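Needle drivers, second round

I have been comparing two sets of needle driver jaws on our suturing bench, one from Lurkex and one from Cleseo. The arms and the controller stayed the same for both. Apinya Mahawong wrote the logging script, and it records jaw angle, commanded closing force and wrist pitch at 50 Hz.

The protocol is dull on purpose. Grasp the suture, pull to a set tension, hold, release, repeat. The Lurkex jaws went through 628 cycles and let the thread slide on 73 of them. The Cleseo jaws have only done 100 so far, too few to compare. Most of the slips came at high wrist pitch, where cable friction takes a share of the closing force before it reaches the tip.

Bench cycles leave out the part I care about, handling a long thread near tissue.

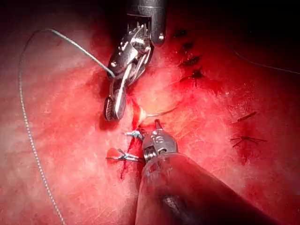
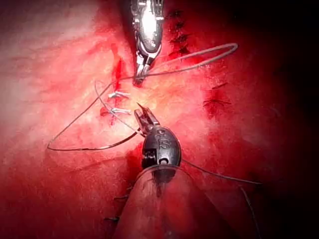 Two instruments in each of those, and one holding the thread just below the knot in the next. 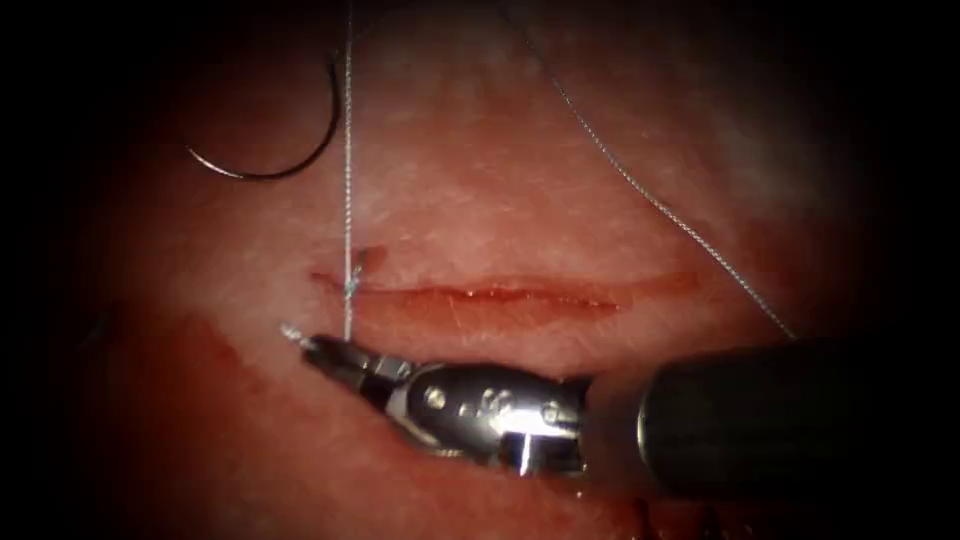

Does a higher closing force fix the slipping?

Only up to a point. Past a certain setting the jaws begin to flatten the braid, and a flattened section slips more easily on the next grasp. I got a better result by lowering the force limit and adding a short dwell before the pull.

Joon-young Baek thinks the dwell works by letting the cable settle, and he wants to log motor current to check. That means a firmware change on the controller, so it waits until Jörg Kettler is back. The Cleseo set goes back on next with fresh cables and the same force limit. I also need to redo the zero offset on the left arm, which has drifted since March.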